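Valodcombe denim drive passes 1,110 pairs, drop-off stays open

Got old jeans balled up on the bed or at the back of the wardrobe? The denim drive at Briggs is taking them until the end of November, and going by the pile behind the counter this week, plenty of homes in Valodcombe have been having a clear-out.

The count stood at 1,110 pairs when the store closed last night. Target was 500. That went in the first couple of weeks, so the target got quietly moved up to 1,810, the same as the number of homes on the town mailing list. One pair per household was the thinking. Some households have brought in a trash bag full, others nothing yet, so it evens out.

Jeans first, but jackets, skirts, overalls and kids' denim are all good too. Any size, any color, faded is fine. Knees gone, also fine. Zippers can stay in. What they can't use: anything with paint or motor oil on it, and anything damp. A damp pair at the bottom of a bag spoils the lot, and a few bags have already had to be tossed for that reason. Wash it, dry it all the way, then bag it.

Check the pockets. Please. So far the sorting table has turned up house keys, a library card, a retainer and enough loose change to fill a coffee can. Keys are in an envelope at the register, ask for them. Coins go to the library book fund unless somebody claims them.

Where it all goes. Wearable pairs get sorted by size and put out at the free clothing room on Trukau Street, which has been short on mens sizes since summer. Worn-out pairs go to the sewing room upstairs at Trurkine, the old mill building, to be cut into squares for quilts and tote bags. Last year's drive made 92 quilts. Most went to the shelter and a few were raffled off. The back pockets get saved separately, the school art room wants them for a wall hanging, so don't snip those off at home.

Folding. This comes up every year. The drive would rather have them folded than stuffed, and a folded pair takes up maybe half the room in a bag. Lay the jeans flat on the bed, one leg over the other, tuck the crotch point in so the edge is straight, then fold up from the hem in thirds. Smooth out the lumps as you go. Doing it on the bed beats doing it on the floor, there's room for the legs and your back will thank you. Kids can do their own, it's a decent rainy afternoon job and the little pairs fold up to nothing.

If you're clearing a whole bedroom, the clothing room also takes clean sheets and blankets this month, twin and full size most needed. Patterned is fine, florals are fine, nothing has to match. Pillows no. Mattress pads no. Stuffed animals are a maybe: the room has space for a small number in good shape, call ahead before you haul a sack of them over. And check with the kid first, there was a teary return trip to the counter over a plush rabbit last fall and it would be nice not to do that again.

Drop-off is at the side door of Briggs, the one by the cart return, 9 a.m. to 6 p.m. The front door works too but you'll be walking the bags through the paint aisle. No drop-offs overnight. Bags left outside get rained on, see above about damp.

The bin at the Trukau Street lot is gone for now. It was filling up with household trash and the lid broke. A replacment is on order, no date yet.

Extra hands needed for sorting in the evenings from 6:30, upstairs at Trurkine. Use the back stairs, the front ones are being painted. Bring scissors if you have a heavy pair, the sewing room never has enough and the good ones are spoken for. Coffee's on. Teens welcome, and hours can be signed off for school service credit if the form comes with them.

One correction. An earlier item here said the quilts would be sold at the winter market. They will not be sold, just shown there, on the racks near the stage. Tote bags will be for sale, cash only, and the money goes back into thread and batting.

Next count goes up on the board outside Briggs at the end of the week.

RELATED ITEMS
Trurkine front stairs closed for painting
Winter market: table sign-up now open
Library book fund gets a new shelf
Where to take old pillows and mattress pads
Trukau Street lot: bin removed, please don't leave bags
Free clothing room adds evening hours
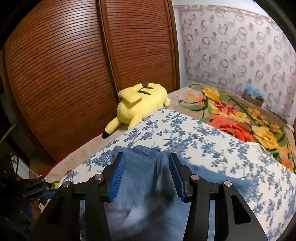

Blue denim on the bed, crumpled and pinched up in a fold.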